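Speaker notes - "How to read a label when you are in a hurry"
Evening talk, Idton library, small room, start 18:30
Speaker: Trefor Bowen

Slide 1. Welcome
Say good evening and wait for the people at the back to sit. Thank the library for the room. Tell them I am not a doctor and not a lawyer. I worked many years in packaging, first at Wogan and later at Zoketti, and my work was to put too many words on too small a surface.
Tell them they can interrupt me. My English is sometimes slow, so it is good for me also.

Slide 2. The front is for selling
The front of a pack has one job, to make your hand go out. The name, the color, the leaf, the word "pure" - all of this was decided in a meeting. I was in such meetings. At Zoketti we once discussed the green of a tea box for a whole afternoon, and the ingredients list we approved before the coffee was cold.
Do not make this sound like a crime. Most of the people in the meeting were honest.
Ask: who bought something this week because of the front? Raise my own hand first.

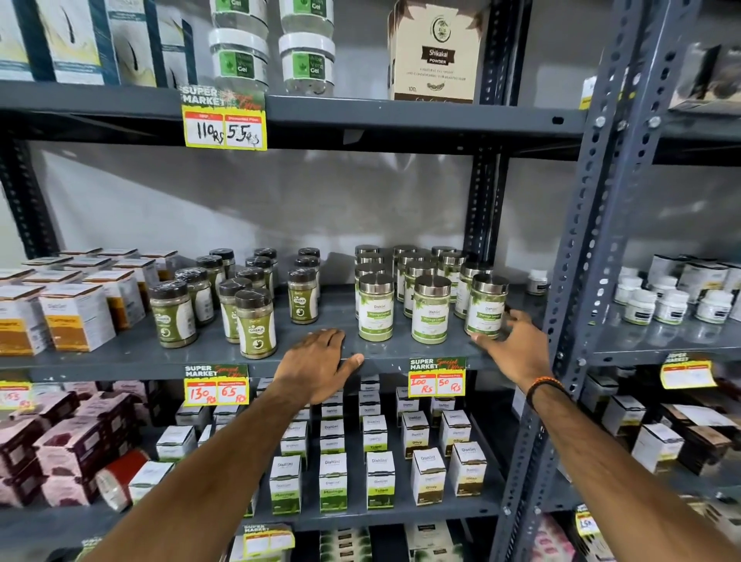 If the front of a jar says "natural", does the law tell the maker what this must mean?
It depends on the country and on the kind of product, and in many places the word is much looser than buyers think, so turn the jar and read the list.

Slide 3. The list of ingredients
On most food labels the list goes from the biggest amount to the smallest, by weight. Read the first three words slowly. If sugar is there, you are buying mostly something with sugar, whatever the fruit on the front is doing.
Show the Zullow biscuit wrapper (in my brown folder, pass it around, please get it back). Honey is on the front in big letters. Honey is near the end of the list, after the salt.
Pause here. Last time people laughed and I talked over them.

Slide 4. The serving size trick
The table often has two columns, one for 100 grams and one for a serving. When you compare two products, use the 100 gram column only. The serving is chosen by the maker. A serving of 2 biscuits is a very optimistic idea in my house.
If somebody asks about kilojoules and calories: same thing, different unit, like kilometers and miles. Do not go deeper. In October I went deeper and we lost ten minutes.

Slide 5. Dates and codes
"Best before" is about quality. "Use by" is about safety. Say this two times, because it is the one thing I want them to take home.
The batch code is usually printed by a separate machine, often on the bottom or near the lid. It looks like nonsense, but keep it if you want to complain. Example on the slide: 2636. At Wogan a customer called us with only this number, and we could find the day and the line before she finished telling her story.
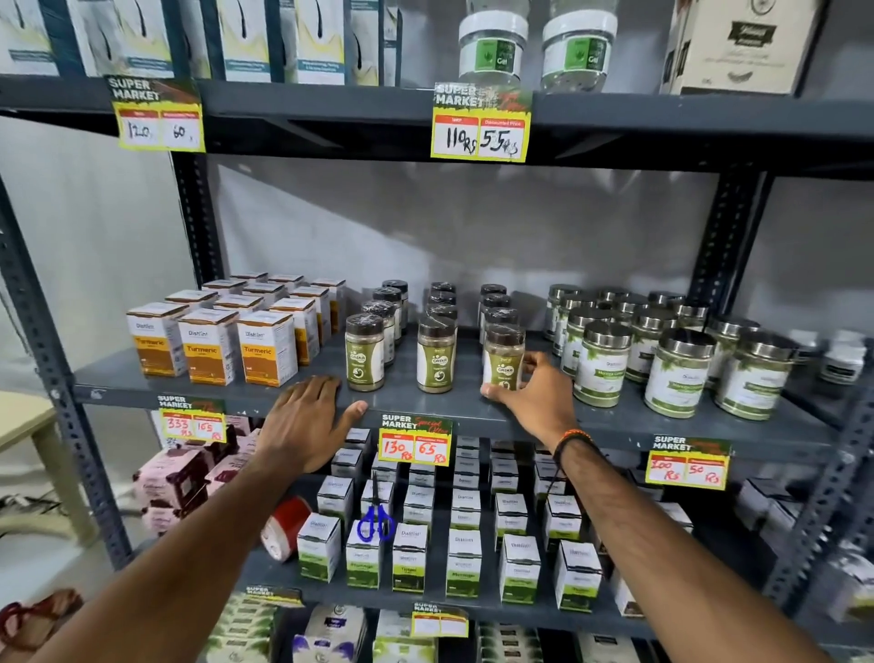

Photo: T. Bowen

Slide 6. Small jars, small letters
A spice jar has very little room. The maker must fit the name, the ingredients, the weight, the address, the date and the barcode, often in more than one language. So the letters become small. Advice for them: bring reading glasses, or take a picture with the phone and make it bigger with two fingers.
Look also for the word "blend". A blend can have salt or a filler in it. If you want only one spice, the list should have only one word.
Dried leaves and powders are the same case. Compare the price by weight and forget the size of the jar, which can have a thick bottom.

Slide 7. An old label
Show the tin label from 1932, the one from my grandmother's kitchen. There is a name, a picture of a ship and the word "excellent". No list, no date, no table. She trusted the shopkeeper, and he trusted the ship.
If time is short, skip this slide and go to the exercise.

Slide 8. Exercise
Give each table a bag with empty packs. Five minutes. They must find the batch code, the first three ingredients and one word on the front that means nothing. Walk between the tables and do not help too early.

Questions until 19:45. Collect the packs, find the Zullow wrapper, turn off the projector and leave the key at the desk.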